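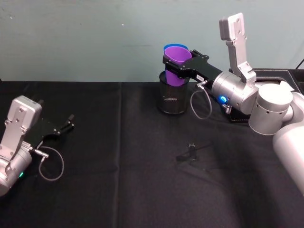 Prolik teaching kit for two-arm setups: a review after a summer of cups

I'll start with who I am, so you can decide how much of this to believe. I run a very small automation lab at a community college in Carkmont, with two arms, one sturdy table, and a black cloth over it that I have been meaning to iron for longer than I care to say. We are not a big research outfit. What we do is take methods that other people have published or packaged up, try them on ordinary household stuff, and see how they hold up in a room like ours. So when Prolik came out as a complete package (recording software, training scripts, and a policy you can start from), I was very happy to clear my calendar for it.

The idea behind Prolik is learning from demonstration, with one twist that I find lovely. You guide the arms through a job by hand, as with most of these methods, but you also mark the moments where contact matters: the grip, the first touch, the letting go. The training then pays extra attention to the motion on either side of those marks. The authors call them anchors. It sounds like extra work, and it is, but each one is only a pedal tap, and by the second afternoon my foot was doing it without me.

The job I chose

I wanted something with a tight finish, so I went with putting nested plastic cups, a purple one with a blue one, into a black mesh holder, the kind people keep pens in. It's a friendlier task than threading a needle and a much meaner one than dropping a block in a bin. The opening doesn't forgive much tilt, the mesh catches the light in odd ways, and when two cups are stacked, the gripper has to hold on without squashing anything. The black holder on a black cloth makes it harder still for the vision side, and I left it that way on purpose.

We recorded 2219 demonstrations over the summer, which is far more than the manual asks for. I got carried away! The software made it easy to keep going, with a nice plain screen and a big redo button, and I'd look up and find it was past six in the evening.

How it did

I trained the policy 3 times from scratch with different random seeds, because one lucky run can fool you badly, and I have been fooled before. All three learned the approach and the grip nicely. Where they differed was the last little bit, the lowering. Two of them came down straight and slow, with a small pause at the rim that I never taught on purpose but must have been doing myself all along. The third liked to come in at a slant and would sometimes nudge the holder along the cloth before it went in.

Then I turned the anchors off and trained again on the same recordings, and that was the result I had been waiting for. The arms still found the cups, but the lowering got sloppy, with early releases and a good deal of bumping. For my money, the anchors are the reason to buy this. I'd compared it in my head to Saavedra, which we used last year and which I still like for plain pick-and-place, but Saavedra never gave me such a tidy finish on a narrow opening.

What I'd grumble about

Setup took 17 days, and I won't pretend all of that was my fault. The calibration routine wants both arms to agree on where the table is, and it gives up with an error code that isn't in the manual. The Vodby forum had the answer, bless them (you need to recalibrate the left arm first, then the right, then restart). The second arm also gets treated as an afterthought in the training scripts, and if your job only needs one arm for the finish, you'll want to edit the settings file so the other one holds still. And please, please give us a way to move an anchor after recording. I tapped late plenty of times and had to toss good takes over it.

Who should get it

If you have two arms already and a patient streak, I'd say go ahead. If your tasks end with something simply being set down on a table, you can save your money. We're moving on to lids in September, and I'll add to this review once I have something worth telling.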